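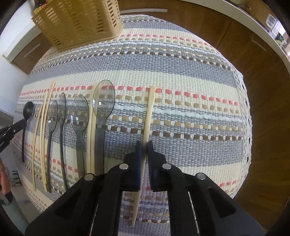
Louer oui, acheter non, et surtout pas avant d'avoir vu les fichiers, nous écrit un lecteur à propos du kit Kernent, que Haltgate propose depuis ce printemps aux laboratoires et aux petits intégrateurs. Il résume assez bien les réactions reçues à la rédaction depuis notre première brève. Le matériel intéresse, la formule commerciale beaucoup moins, et la question du format des données revient dans presque tous les messages.

Kernent est une paire de pinces tenues à la main, équipées de caméras, avec lesquelles un opérateur exécute lui-même les gestes que l'on veut apprendre à un robot. Haltgate vend le kit sous deux formes, à l'achat ou en location au mois, et y ajoute un service de traitement des enregistrements. La distribution en France et en Belgique a été confiée à Caneditz, déjà présent sur le marché des préhenseurs d'atelier. Le contrat entre les deux entreprises a pris effet le 28 avril 2023.

La mallette contient les deux pinces, les chargeurs, une mire d'étalonnage à poser à plat et un jeu de patins de rechange. Le corps est en plastique noir, assemblé par des vis apparentes, ce qui permet de changer un bras de liaison sans renvoyer l'ensemble. Les patins se remplacent à la main. Caneditz les considère comme des consommables et ne les couvre pas dans la garantie, un point signalé en petits caractères sur le devis que nous avons consulté.

Les exemples fournis avec le kit concernent surtout la cuisine et la table : couverts à aligner, ustensiles à ranger, vaisselle à déplacer. Ce choix n'a rien d'anodin pour les acheteurs. Une cuillère en plastique transparent laisse voir la nappe à travers elle, une baguette en bois posée contre une autre se saisit mal, une spatule longue bascule si on la prend trop près du bout. Les pièces mécaniques que manipulent la plupart des clients de Caneditz sont plus faciles à voir pour une caméra, mais plus lourdes, et le distributeur reconnaît que les démonstrations sur métal manquent encore au catalogue. Il annonce une série consacrée au vissage et à l'alimentation de machines pour le mois d'octobre.

Le traitement des enregistrements est facturé à part. Le forfait d'entrée couvre 200 démonstrations par mois. Haltgate reçoit les vidéos, reconstruit la trajectoire de chaque pince, écarte les séquences inutilisables et renvoie un jeu de données prêt pour l'apprentissage. Les démonstrations rejetées ne sont pas recréditées si le rejet vient d'une mauvaise manipulation, par exemple une main passée devant l'objectif. Elles le sont si l'échec est imputable au logiciel. La distinction est faite par Haltgate, et le contrat ne prévoit pas de procédure de contestation, ce que deux de nos correspondants jugent inacceptable.

Interrogé sur ce point, Caneditz indique que le rapport de traitement précise le motif de chaque rejet et que le client peut demander un second passage. Ce second passage est gratuit pendant les premières semaines du contrat. Il devient ensuite payant, à un tarif que le distributeur n'a pas souhaité communiquer et qui dépendrait du volume confié.

Qureshi, bureau d'études spécialisé dans le conditionnement alimentaire, a loué le kit pour un essai de 4 semaines et nous a transmis son compte rendu. L'objectif était modeste : faire ranger des couverts dépareillés dans un bac à compartiments par une cellule à deux bras, sans programmer les positions une à une. L'équipe a enregistré 100 démonstrations utiles pour cette tâche, toutes faites sur la même table, puis a recommencé avec un autre revêtement afin de vérifier si le modèle s'attachait trop au décor.

Le compte rendu est nuancé. La prise en main est jugée rapide. Un opérateur qui n'avait jamais travaillé avec un robot a produit des séquences exploitables dès sa première matinée. L'ouverture et la fermeture des doigts suivent bien la main, et la forme allongée des mâchoires convient aux manches fins. En revanche, la fatigue arrive vite. Tenir les deux pinces à hauteur de table pendant une heure sollicite les poignets, et la qualité des gestes baisse avant que l'opérateur ne s'en plaigne. Qureshi a fini par imposer des séances courtes, avec changement de personne, et recommande à tout acheteur de prévoir ce temps dans son planning.

Le deuxième reproche porte sur l'étalonnage. La mire doit être filmée au début de chaque séance, sous un éclairage stable. Lorsque la lumière change en cours de route, ce qui arrive dans un local avec fenêtres, les trajectoires dérivent légèrement et la reconstruction peut échouer sur les objets brillants ou translucides. Le manuel aborde la question en une ligne. L'assistance de Caneditz a répondu dans la journée, en conseillant de baisser les stores et de refaire la mire après chaque pause.

Sur la cellule elle-même, le bureau d'études ne publie pas de taux de réussite. Il estime que le nombre d'essais était trop faible pour en tirer un chiffre, et précise que les doigts montés sur les bras n'étaient pas exactement ceux du kit. Le bilan se limite donc à la collecte. Les couverts opaques ont donné les séquences les plus régulières. Les modèles transparents et les tiges en bois très étroites ont concentré l'essentiel des reprises.

Reste le format des fichiers. Par défaut, Haltgate livre les données dans un conteneur maison, lisible avec un outil gratuit fourni par l'entreprise. Une exportation ouverte existe, réservée jusqu'à présent au forfait supérieur. Selon Caneditz, elle sera étendue à tous les abonnements avec la mise à jour d'octobre. Les clients actuels n'auront pas à renvoyer leurs vidéos, les anciens jeux de données pouvant être convertis sur demande. Le distributeur n'a pas précisé si cette conversion serait gratuite.

La propriété des enregistrements est mieux encadrée. Les vidéos brutes restent au client, et Haltgate s'engage à les effacer de ses serveurs à la fin du contrat. L'entreprise se réserve toutefois le droit d'utiliser des séquences anonymisées pour améliorer son logiciel de reconstruction, sauf refus écrit. La case correspondante figure à la dernière page du bon de commande. Elle est facile à manquer. Les ateliers qui filment des pièces confidentielles ont tout intérêt à la cocher avant le premier envoi, car le refus ne vaut que pour les séquences transmises après sa réception.

Autre limite, le kit ne mesure pas l'effort de serrage. Pour des ustensiles légers, cela se contourne en réglant la pince du robot assez bas. Pour des produits fragiles ou glissants, il faut ajouter un capteur et le synchroniser soi-même, sans aide de l'assistance. Haltgate dit étudier la question et ne donne pas d'échéance.

Côté délais, Caneditz annonce des kits de location disponibles immédiatement et des kits neufs livrés sur commande. La location peut être convertie en achat, les loyers versés étant alors partiellement déduits. Un engagement minimal d'un mois s'applique. La formation, assurée à distance, est comprise dans la location et proposée en option à l'achat, ce qui a surpris plusieurs lecteurs. Le distributeur explique que les acheteurs sont en général des équipes déjà habituées à ce type de matériel. Une session sur site reste possible, avec frais de déplacement.

Qureshi a rendu son kit à la fin de l'essai et n'exclut pas de le reprendre après la mise à jour, pour un travail sur des barquettes souples. Le bureau d'études demande d'ici là une mire plus grande et une notice complétée sur l'éclairage. Caneditz a transmis ces deux demandes à Haltgate.

Les demandes de devis et de prêt de démonstration passent par le formulaire du distributeur. Les établissements d'enseignement bénéficient de conditions particulières, à négocier au cas par cas.

Partages 100 | Commentaires 4

Accueil | Robotique | Préhension | Logiciels | Essais | Contact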